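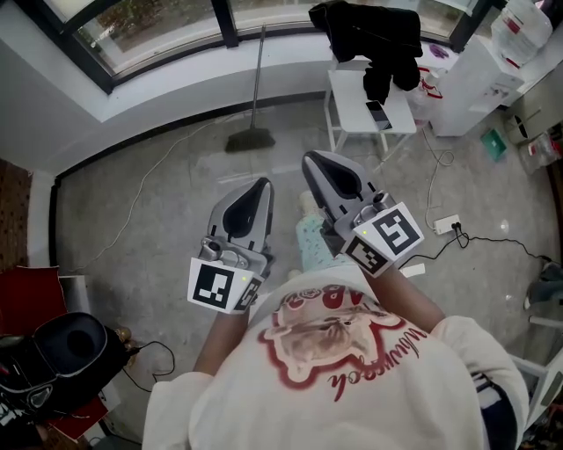

4. Preparing the Bemard Hand Grippers

The Bemard set has a left and a right unit. Both are prepared the same way.

4.1 Checking the markers

1. Wipe each marker plate with a dry cloth. Do not use solvent.
2. Check that the printed squares lie flat and have no scratches. Replace a damaged plate as a pair with its opposite number.
3. Power on both units and wait for the green light on top of each plate.

Note: If the light stays off after 10 seconds, charge the unit and repeat step 3.

4.2 Checking the jaws

4. Hold one unit in each hand, jaws forward, forearms level.
5. Close each jaw fully and release it. It must open without sticking at the hinge.
6. Turn the unit and look into the jaw. Re-seat any pad that has lifted at a corner.
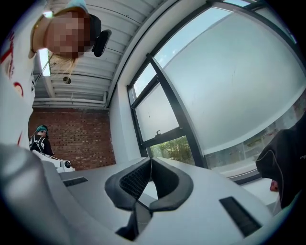
Figure 4-2. Jaws open, seen from the gripper camera.

7. Keep sleeves, cords and hair away from the hinge - it closes with enough force to pinch.

CAUTION: Large windows can wash out the camera view. Turn away from the glass during calibration.

4.3 First recording

8. Open Teltimby on the host and select New Session.
9. Record 42 open-and-close cycles with each hand. Teltimby stores the result as the zero profile.

Note: Repeat 4.2 and 4.3 every 1,000 cycles, or after a drop.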